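# Multonel open day recordings

Wire sorting episodes recorded during the public open day at the Ullby workshop, 29 November 2024. 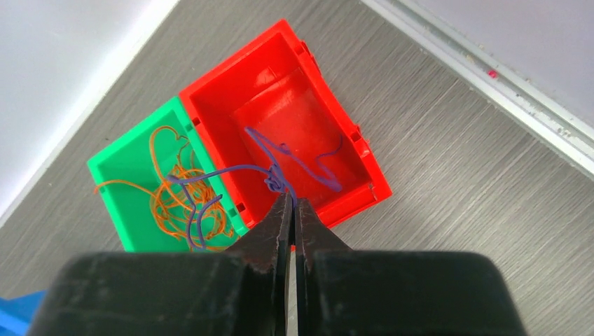

The set covers one task family: taking tangled wire out of one parts bin and moving it to the bin next to it. Visitors picked the wire color and the target bin, and the arm was then run either by an operator or by a policy. Episodes with a purple wire going from the green bin to the red one are the most common kind. They are also the hardest to label, as the wire often lies in both bins at once, with one stretch still in among the orange coils and the rest already looped over on the red side while the fingertips hold a knot in the middle. See "Labels" for how we handle this.

## Contents

| Item | Value |
|---|---|
| Episodes | 300 |
| Run by operator | 181 |
| Run by policy | 119 |
| Views | wrist, overhead |
| Task text | one short sentence per episode |

Episodes are numbered in the order they were recorded. Numbers were given out again after the event, so they don't match the paper slips visitors took home.

## How the day ran

The demonstration station stood at the far end of the Ullby workshop, behind a waist-high barrier. Groups came through from the morning until late afternoon. Each group heard a short talk, watched one operator run, and then chose a task for the next run. A screen beside the barrier showed the wrist view live.

Operator runs used the Trình teleoperation handle. Visitors were allowed to try the handle at a second station, but none of those attempts are in this set. They are kept apart and we don't plan to release them.

Policy runs used a Pletano checkpoint trained before the event on recordings from the same workshop. It was not updated during the day. The operator could stop a policy run at any time with the foot pedal, and stopped runs are included with `stopped: true`.

## Folder layout

```
multonel-open-day/
 episodes/
 0001/
 wrist.mp4
 overhead.mp4
 states.csv
 meta.json
 splits/
 train.txt
 held_out.txt
 README.md
```

`held_out.txt` lists 34 episodes. All of them come from the last hour of the day, when the workshop lights had been switched on.

## Labels

Each `meta.json` has these fields:

- `task`: the sentence as typed by staff at the station
- `source`: `operator` or `policy`
- `wire`: color of the wire to be moved
- `from_bin`, `to_bin`: color names
- `outcome`: `moved`, `partly_moved`, `not_moved`
- `stopped`: true or false

An episode is `moved` only if the whole wire rests in the target bin when the gripper opens for the last time. If any part hangs over the rim or stays in the first bin, it is `partly_moved`. This is strict, and many runs that got applause on the day are `partly_moved` here.

Orange strands dragged over together with the purple wire do not change the outcome. We may add a field for that in a later version.

## Known problems

- The audio has been removed from all videos. The talk and visitor questions are gone with it.
- Wire color was typed by hand. We fixed the spelling but did not check every entry against the video.
- Episode 1261 in the paper log is a typing error. There is no such episode.
- Wires were put back between runs by hand, so the starting tangle is different every time — don't treat two runs with the same task sentence as repeats.
- Overhead video drops frames in several of the morning episodes. The wrist video and states are complete.

## Privacy

The overhead view was cropped to the work area before release. Please report any episode where a visitor can be recognized, and we will take it out.

## Changes

- v1.1: fixed swapped `from_bin` and `to_bin` in some policy runs
- v1.0: first release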